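Plovelby Small Drawer Cabinet
Set-Up Guide, Part 3: Laying Out the Work Surface and Fitting the Handle

By now you have a glued, finished cabinet and a drawer that fits its opening. Well done! The fiddly part is behind you, and this section is one of our favorites, where a plain little box turns into something you want to keep opening and closing.

Set aside an evening for it. The layout goes quickly once you find a rhythm with the tape, and the handle takes less time than you'd think.

What you need for this part

Brown kraft paper, enough to cover your tabletop
Blue painter's tape, one full roll
The cabinet and drawer from Part 2
U-shaped handle and its two screws (bag 19)
Hand screwdriver
Pencil and a long straightedge
One block from the block set, any color

3.1 Cover and grid the table

1. Clear the table and wipe it down. Crumbs under the paper will print through as bumps, and you will find every one of them with your elbow.

2. Roll out the kraft paper with the curl facing down. Smooth it from the middle toward the edges with the flat of your hand, then tape the corners.

3. Mark your grid lightly in pencil along two neighboring sides. We like big squares. They give you straight lines to set the cabinet against, and they make fine parking spots for screws, rags and half-finished drawers.

4. Run the first strip of tape straight away from you. Pull off a little more than you need, stick down the far end, hold the near end low over the paper and lower it all in one go. Resist pressing as you travel, as that's how a strip starts to wander.

5. Lay the rest of the strips in the same direction, then turn and lay the crossing strips over them.

6. Rub down each crossing with your thumb.

Note: A strip that comes out a bit slanted can stay that way if you're only using it to keep things sorted. If you plan to measure from it, lift it and lay a new one. Old tape never goes down as flat the second time.

3.2 Marking the wall (optional)

If the finished cabinet is going up against a wall, a tape cross is a wonderfully easy way to try out the spot before you commit. Run one strip from top to bottom for your center line and one across it for the height of the cabinet top. Stand back, walk past it a few times, look at it in evening light.
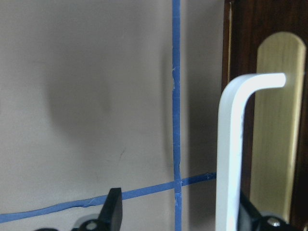 Check the upright strip with a level before trusting it, and do the same with the crossing strip if you intend to mark from it. Ceilings and baseboards are poor guides, especially in older houses. Tear the tape over a sharp edge if you want clean ends, or tear it by hand if you don't mind a few frayed bits.

CAUTION: Do not leave painter's tape on freshly painted walls. Follow the waiting time on your paint can, and peel slowly, folding the tape back on itself.

3.3 Fit the handle

1. Take the drawer out and stand it on its back, front panel facing up, on a folded cloth.

2. Find the two starter holes. On kits with a batch number below 188 these are marked by shallow dimples only, and you will need to drill them through.

3. Feed the screws in from inside the drawer and turn them into the handle by hand, a few turns on one side and a few on the other.

4. Check that the handle sits level, then snug both screws.

CAUTION: No power drivers for step 4, please. The threads in the handle will strip long before the drill notices.

3.4 First run of the drawer

1. Stand the cabinet on the paper with its front parallel to a tape line.

2. Slide the drawer in, all the way to the back, and pull it out again by the handle. Do this 20 times. It feels silly, and it's the best way to find a tight spot.

3. Put a block in the drawer and repeat. A little weight changes how the drawer rides, and you may feel a rub you missed before. 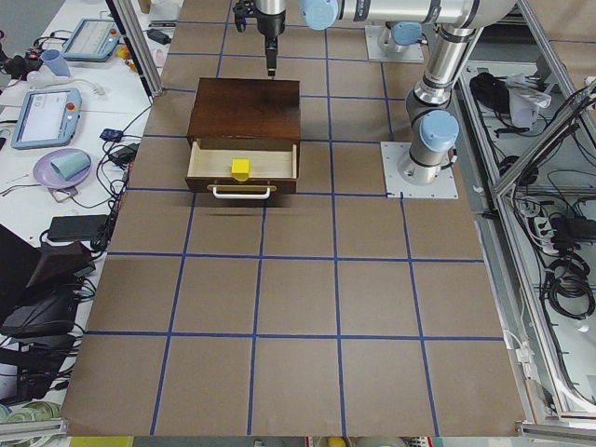 4. If the drawer drags, take it out and look for shiny patches along the lower edges of the sides. Rub those patches with a plain white candle and try again. Sand only if the wax makes no difference, and sand lightly.

5. Leave the inside of the drawer bare. We love the look of pale wood when a dark front slides open, and unfinished sides run more smoothly than varnished ones.

Note: The drawer has no stop. Keep a hand under it when it's more than halfway out, especially with something inside.

Part 4 covers felt pads and stacking two cabinets. Replacement handles are listed on page 59.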